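Thread on whether machines can do the chores yet. I run a small kitchenware shop and I've spent since May reading up and asking suppliers, so this is what I've got. Long one, sorry.

1/ My interest is practical. We unpack stock, wipe it, price it, put it out, and at the end of the day we sweep and wash up the demo bowls. I'd pay for a machine to do any of that if it did it properly.

2/ The floor is the one job already handed over. We've had a Pekau sweeper for two winters. It does the open part of the shop well and the bit under the low shelves badly. It eats price tags. I'd still buy it again.

3/ Dishwashers and washing machines don't get called robots but they do more housework than anything with an arm on it. The leftover work is the bits at either end – loading, unloading, folding, putting away.

4/ So arms. Skalten sent me a price list. The cheapest arm I could find on it was well over what I pay for rent in a quarter, and that was before a gripper, a stand or anyone to set it up. They were polite about it.

5/ Kuipers does a smaller one for packing benches. The rep told me it was good at boxes. I asked about mixed stock, so a ladle, then a jug, then a stack of ramekins. He said each item would need "a bit of work". I asked how much work and he said he'd get back to me.

6/ A lot of the learning now goes on in simulation, with the arm and the objects all drawn by computer. You can run a job thousands of times that way and pay for no crockery. A bowl is a common thing to start with.
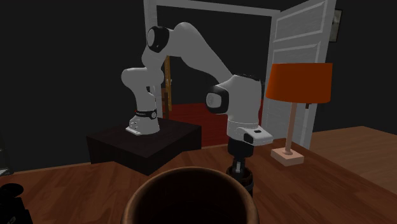
7/ Could a robot arm clear a family's table after tea tonight?
It might manage a few items it had been trained on, slowly and with someone standing by, but the whole table with scraps, glasses and cutlery is still too much to ask.

8/ Bowls are harder than they look, by the way. Thick rim, curved side, and the weight shifts if there's something in it. My Saturday staff learn to carry four at once in a morning. I've not seen a machine I'd trust with one of the hand-thrown ones.

9/ The number to be careful with is the success rate. One brochure, from Jurnisum, gave 98 per cent for picking up items. We handle 500 pieces on a delivery day. That's ten fumbled, and some of those would be glass. I'd let a person go who dropped ten.

10/ It also didn't say what the items were. I wrote and asked. The reply listed 29 objects, mostly tins and cartons. Fair enough for a grocer.

11/ Speed matters less to me than I thought it would. If it could put stock away overnight it could take all night over it. What I can't have is coming in at seven to find it stopped after the second shelf with its arm out.

12/ Things I think a shop my size could sensibly use now: a floor sweeper, a label printer that talks to the till, a decent dishwasher. Things I'd leave: anything that has to pick up stock it hasn't met before.

13/ At home it's the same list, minus the labels. Laundry folding I'd put a long way off. I did find a folding machine, but you have to clip each shirt in yourself and by then you may as well fold it.

14/ My budget for next year is 2000 pounds and it's going on new racking and a second sweeper for the stockroom. If anyone has an arm working in a small shop, handling breakables, I'd like to hear what it drops and who picks up the bits. Replies are open.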